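## 4. Setting up a wrapping run

I'm assuming you've done section 3 and both arms come up without complaining. If they don't, go back, because everything from here on needs two working arms and a fair bit of patience. I've set this cell up more times than I'd like to admit (Marisa Melis taught me, and most of the good habits are hers), so what follows is the way I do it when I've got the club room to myself and want a clean set of practice runs before a competition.

The task we call Prumora is the bubble wrap one. A small container, a sheet of wrap, two grippers. It sounds easy and it's the one that eats the most evenings!

### 4.1 Laying out the cell

1. Switch the arms to hold before you put your hands inside. The switch is on the Clarier box, not on the laptop.
2. Wipe the marble top with a dry cloth. Dust makes the plastic slide in odd ways.
3. Put the toolbox in the back left corner, lid shut, latch done up. It stays there for the whole session so that every run has the same background.
4. Drop the wrap near the middle of the table. Don't smooth it out - the crumpled sheet is the whole point of this task, and a flat one teaches the arms nothing useful.
5. Set the container on the right-hand side, where the right gripper can get to it easily.
6. Jog both arms in slowly until the grippers face each other low over the wrap, with a small gap between them.
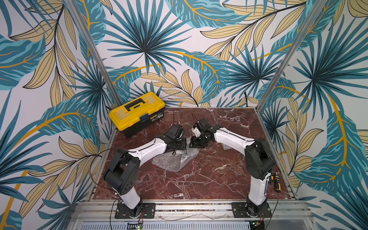
I like to stop at this point and just look for a minute. Are the cables looping up and clear of the fingers? Is either arm leaning on something? If a cable is pulling tight, back that arm off a little and re-dress it now, while you're still thinking about it.

> **Caution:** Never reach between the grippers while the arms are live, even for a tiny scrap of plastic. Hold first, then reach.

> **Note:** If you need to nip up a bolt on a mounting plate, do it with the arms on hold and then repeat step 6. A plate that has shifted even slightly will throw your saved positions off.

### 4.2 Checking the reach

Now for the bit people skip (me too, my first August here, and I lost a whole afternoon to it).

1. Open Rovine and load profile 149. Profile 263 is the old one with the longer reach, so leave it alone unless you enjoy bumping into walls.
2. Set the speed to 30 percent. You can go faster later.
3. Send the left arm to its wrap position. The gripper should hover just above the sheet without dragging on it.
4. Send the right arm to the container. You want the fingers coming down beside it, not on top of it.
5. If the right arm lands too far over, nudge the saved position in Rovine and send it again. Moving the container to suit the arm feels quicker, but then your next run won't match.
6. Save the pair of positions under your own name.

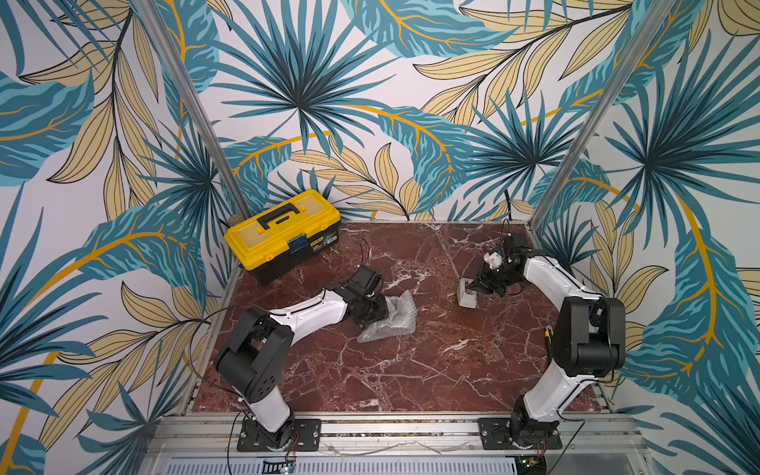

*Reach check: left gripper over the bubble wrap, right gripper fingers down next to the container.*

### 4.3 Practice runs

1. Take hold off and put both hands on the controls before you start recording.
2. Do six runs with the container in the same spot. I know, it's dull. Do them anyway.
3. Between runs, go back to hold and scrunch the wrap again by hand so it isn't in the same shape every time.
4. If you drop the container, finish the run and mark it as a miss in the log. Please don't delete it - Marisa goes through the misses with the new students and they're more helpful than the good ones.
5. When you're done, send both arms to rest and wait for them to stop moving before you switch off the Clarier box.

> **Note:** Files go in the Eshun folder on the club drive, with your initials first. If the upload hangs, leave the laptop open and try again after the session.

If one arm starts lagging behind your hands halfway through a set, stop there and restart Rovine. The fixes for lag and for a gripper that won't close all the way are in section 5.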